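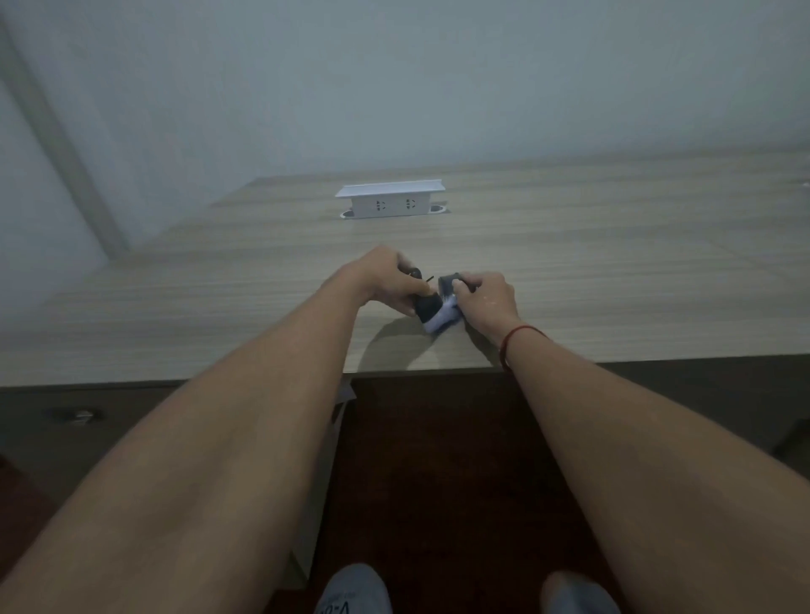 Desk Notes: The Great Staying In

Two weeks into working from home, I have learned that my kitchen table is four inches too high, that my upstairs neighbor owns either a treadmill or a pony, and that I had been using my office desk mainly as a place to put down coffee. The table does that job too, as long as no one wants to eat.

When we asked members of the Gresport Writers' Circle how they were getting on, we expected a few lines each. We got 40 emails, some of them longer than anything the senders have turned in for critique since last November. If the point of a writing group is to get people writing, we should have told everyone to stay home years ago.

The most common complaint was the chair. Ataahua Kingi has tried a dining chair, a piano bench and the edge of the bathtub, and ranks them in that order, with the bathtub closer to the top two than you would think. Chia-hao Chu has been working in bed, which he recommended to us warmly at the start of his email. By the final paragraph he could no longer turn his head to the left.

The second most common complaint was other people. Hiu-tung Tu shares her apartment with a husband who takes his calls on speaker and a son who is learning the recorder from a video. She now writes between five and seven in the morning and says the novel has become much darker. We read the new chapter and can confirm it. The recorder teacher dies on page three.

Then there are the members who have gone the other way and have too much quiet. Lam (that's Chin-lung, for those who joined recently) set himself a target of 300 words a day on the first morning. He met it, raised it, met that one too, and then spent an entire afternoon choosing a font. He has since gone back to 300 and sticks to it by refusing himself lunch until they're done. Lunch has been getting later. On his best day so far he wrote 310 and took the extra ten out again the next morning, on the grounds that they were all adverbs.

I have some sympathy. My own book, the one about the Kwok family and their failing ferry company, has been one chapter from the end for as long as most of you have known me. I always said that what I needed was a clear month with no commute. I would like to withdraw that remark. So far I have alphabetized the spices and written a very good sentence about fog, and I'm no longer sure the fog belongs in the book.

What does seem to help, going by your emails, is clearing everything off whatever you write on before you go to bed. Four people mentioned this separately, and they are also the four who seem to be getting somewhere. Yulan Tang puts even her lamp on the floor. She says she sits down in the morning with nothing to fiddle with and is so bored that she starts typing. I tried it and fiddled with the lamp on the floor, but I can see the principle.

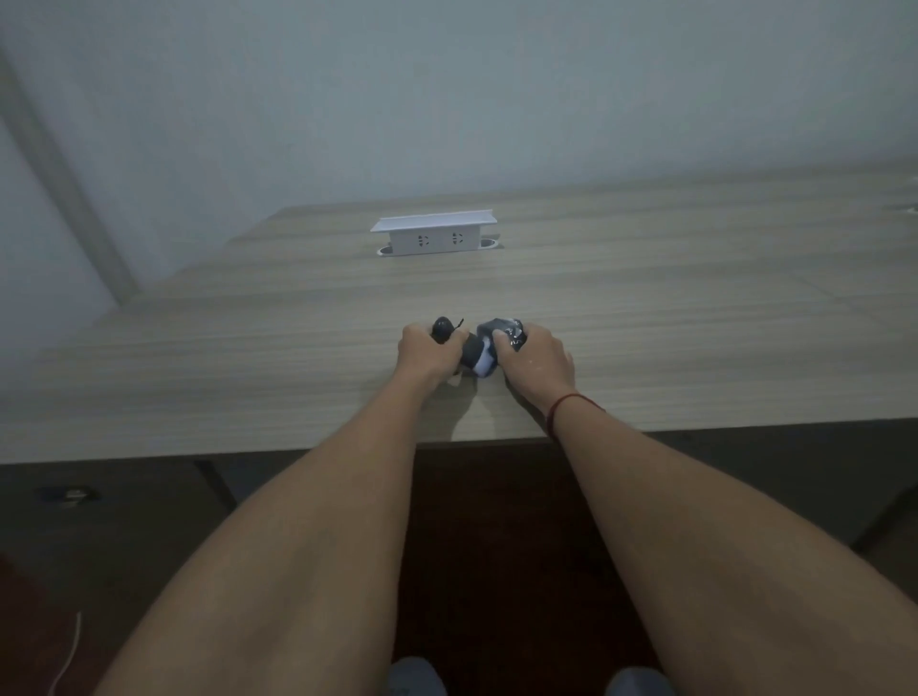
Pale wood grain, a white wall and a power outlet within reach.

A few practical matters. The April meeting will be held by phone, on the same evening and at the same time. The number will be sent out once I've worked out how to stop it from playing the hold music over whoever is speaking. Please mute yourselves while others read. Please also remember that you've muted yourselves – at the trial call we gave Chia-hao two minutes of respectful silence before it came out that he was halfway through his story.

The Eker Prize for short fiction is still open, and the limit is still 100 words over what anyone needs. Entries go by email only this year. No paper, and that includes the gentleman who sends his by registered mail with a pressed flower.

Library books are not due until the building opens again, so whoever has the group's copy of the Girance style guide can stop hiding it. You have all the time in the world now. You might even read the part about semicolons.

Keep the emails coming, and if you've found a chair, tell us where.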